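Murkomby Research Forum
Board: Manipulation and Data Collection
Topic: Wrist-view policies on dark fabric, results and questions

sok_murkomby
Posted 9:14 AM

Colleagues, the garment study has reached the point where comments from other groups would be useful. The question was whether a policy trained only on handheld gripper demonstrations can handle a dark garment when the wrist camera has little texture to work with. We collected 300 demonstrations with two handheld grippers and held out 43 of them for validation. No overhead camera was used in training.

The policy completed the task in 29 of the held-out starting states. Most of the remaining failures came at the first grasp. Once both jaws had closed on cloth, the later steps were seldom lost.
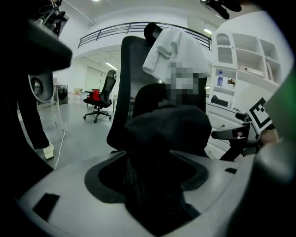 We then repeated the evaluation with the contrast adjustment from the Starno preprocessing code turned on. It recovered 7 of the failed states. The adjustment is applied to each image separately, and no retraining was done.

Regards,
Seo-ah Ok

jh_gil
Posted 10:02 AM

Thank you for sharing these results. I have one concern about the conclusion. When a black garment is in front of a black chair, the boundary between the two is weak, and a contrast adjustment would be expected to help with that. It does not follow that the policy has learned anything about cloth. Has the group run the same states against a light background?

sok_murkomby
Posted 10:31 AM

> Has the group run the same states against a light background?

Not yet. We kept the furniture as it was so that the room would stay the same between training and evaluation. A light background is planned for the next round.

Hung_LH
Posted 11:47 AM

I would respectfully disagree with Jae-hoon on the order of work. Before the background is changed, the marker tracking should be checked. If the pose of the second gripper is lost when its marker tilts away from the camera, the action labels for those demonstrations will be poor, and no change in the image will repair them. In our Fusteo trials we dropped every demonstration with a tracking gap during the approach, and first-grasp performance improved.

Li-hua Hung

jh_gil
Posted 1:20 PM

Dropping those demonstrations also removes the hard approaches from the training set. The improvement may come from an easier distribution. I would want the evaluation states fixed in advance - otherwise the two numbers cannot be compared.

Hung_LH
Posted 1:38 PM

Our evaluation states were fixed in advance. I accept the point about the training set. We did not measure how many difficult approaches were removed.

bwon
Posted 3:05 PM

For the record, I processed the pose data for this study. Short gaps were filled by interpolation, and longer ones were left in and flagged. The flags are stored with each demonstration, so Li-hua's filter can be applied without collecting anything new. I can prepare that version of the set.

Bit-na Won

sok_murkomby
Posted 3:26 PM

Please do. We will train on the filtered set and on a random subset of equal size, with the same evaluation states for both. That should address part of Jae-hoon's objection. The light background will remain a separate test.

jh_gil
Posted 3:52 PM

Agreed on the random subset. I still regard the background test as the more important of the two and would ask that it not be put off past January.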